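Shopping With One Basket

I switched from a cart to a hand basket last September, and I have been meaning to write down how it has gone.

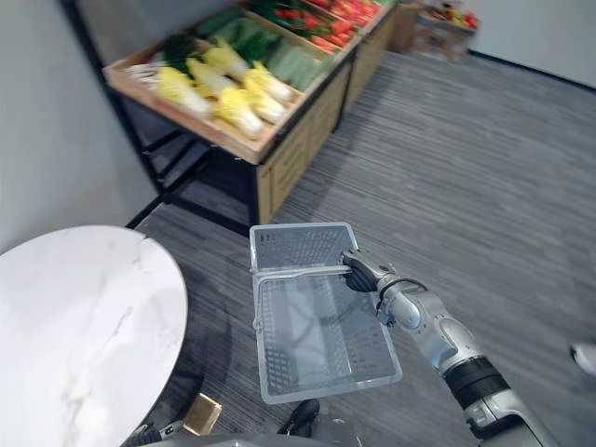 Why I stopped using a cart

My grocery bill had crept up over a couple of years and I could not point to any one thing that did it. I was buying the same brands and cooking the same dinners. The difference was in the extras. A cart is big, and when it is half empty I feel like I have hardly started. So in went a second bag of chips, a jar of something for a recipe I had bookmarked, a bag of lemons when I needed two lemons.

Then one Sunday I only needed onions and milk, so I took a basket. I came out with onions, milk, eggs and a cabbage, and I remember noticing how short the receipt was. I tried it again the next week with a real list. That went fine too, so I kept doing it.

The rule is simple. One basket per trip. If it does not fit, or I do not want to carry it, it waits. I go twice a week now instead of once, usually Sunday morning and then again on the way home from work a few days later.

What fits

More than I expected. A light plastic basket with mesh sides does not weigh much when it is empty, which helps. For a normal Sunday trip I can get in:

Potatoes or rice (one or the other)
Onions and garlic
Carrots
A cabbage or a head of broccoli
Apples or pears
Eggs
A half gallon of milk
A block of cheese
One package of meat
Bread
Whatever small thing I am out of, like mustard or tea

That is a full basket. It is heavy by the time I reach the register but I can manage it. The half gallon of milk used to be a full gallon. We never finished the gallon anyway.

How I load it

I used to go around the store in whatever order the aisles came in. With a basket that does not work well, because you end up with the apples on the bottom and cans on top of them. My store puts the produce right inside the door, so everybody starts there.

Now I walk past the produce at first and get the heavy things. Cans, milk and potatoes go in before anything else. I put the milk flat against one of the short ends and the potatoes against the other so the basket does not tip when I lift it by the handle. Cheese and meat go in the middle. After that I go back for vegetables and fruit, and those sit on top with the eggs. Bread goes in last, or I carry it in my other hand.

The downside is that I am carrying the heavy stuff for longer. I have tried it the other way and I would still choose sore arms over bruised pears. If there is a shelf or an empty bit of counter near the produce, I set the basket down while I pick things over. I do not like leaving it on the floor where somebody might trip.

One more thing about loading. Loose green beans and mushrooms should go in a bag even if you are trying to use fewer bags. I skipped the bag on the beans once and they worked their way under everything else. The cashier was patient about it. I have some cotton produce bags from Kokwood that I bought a set of 6 of, and I keep them rolled up inside my big shopping bag. They wash fine. One has lost its drawstring and I use it for garlic.

Buying produce this way

The part of my shopping that changed most is fruit and vegetables. When I went once a week with a cart, I bought for the whole week and guessed. By the end of the week there was always a soft cucumber or a bag of spinach that had turned. I threw out a lot of spinach.

With two trips I buy for three or four days. I pick up loose items when the store has them, because the bags are sized for a bigger household than ours. Two peppers is two peppers. I also look at what is good before I decide on dinner. If the zucchini look tired I skip them and make something else. I did not do that before. I stuck to the list and brought the tired zucchini home.

I like stores that put produce out in crates or low bins where you can get at it without digging. A small market near my office, Bivau, does it that way, and I stop there sometimes on the midweek trip. The prices are a little higher than at the big store. The tomatoes are better. They also have baskets that are not cracked, and I have come to care about that. The baskets at the big store have been through a lot, and if the handle is split it will pinch your hand. I check the handle before I walk off with one.

What the savings look like

I kept receipts for 16 weeks in a shoebox and then sat down and added them up. I compared them with what my bank statement showed for the same stretch before I started. We were spending about 18 dollars a week less. Some of that was probably prices moving around, and there was one week when we were out of town. I am not going to pretend it is a careful study.

The bigger change was in the trash. I take out less spoiled food and I clean the refrigerator drawers less often. That was worth the extra trip for me. The store is on my way home, though. If it were a half hour drive I would feel differently.

What does not work

Paper goods do not fit in a basket. Neither does dog food. For those I do one cart trip a month, and I try not to buy any regular groceries on it. I get the dog food, toilet paper, paper towels, dish soap, laundry detergent and a big bag of rice if we are low. I write the list ahead of time and stick to it pretty well.

It also does not work for holidays or when people are coming to stay. I tried it before a family dinner and ended up filling the basket, paying, putting everything in the car and going back in for a second one. I could have just taken a cart. Now I do.

And it is hard on the arm. I switch sides partway through. For a while I tried hooking the basket in the crook of my elbow and that left a red line, so I went back to carrying it in my hand. If you have a bad shoulder or a bad back, I would say look for the kind with wheels and a long handle. It holds more, so you would have to watch that, but the idea is the same.

The bags on the way home

A full basket fits into two bags. I use a flat-bottomed one from Raltusar for the heavy things and a plain canvas tote for the produce and bread. The flat-bottomed one stands up by itself in the car. The tote falls over no matter what I do, so it rides on the floor behind the passenger seat where the onions have less distance to roll.

I pack the bags in the same order I packed the basket. At the register I put the heavy things on the belt first so they get to the bag first. It saves a minute and the eggs stay on top.

At home everything from the heavy bag gets put away right away. The produce bag sits on the kitchen table until I have washed whatever needs washing. I used to wash lettuce as I needed it and then not feel like it, and it would sit. Now I wash it when I get home and wrap it in a towel in a Zabala container with a lid, and it gets eaten.

If you want to try it

Start with the small trip. Do your normal big shop with a cart and then do the fill-in trip with a basket, and see how much you really needed. Keep a list on the refrigerator and cross things off when they are bought, so that anything that did not fit this time is already written down for next time.

I have had a jar of capers on my list for three weeks now. It keeps getting bumped for something else, and we have been eating fine without it. I will probably get it on Sunday if there is room.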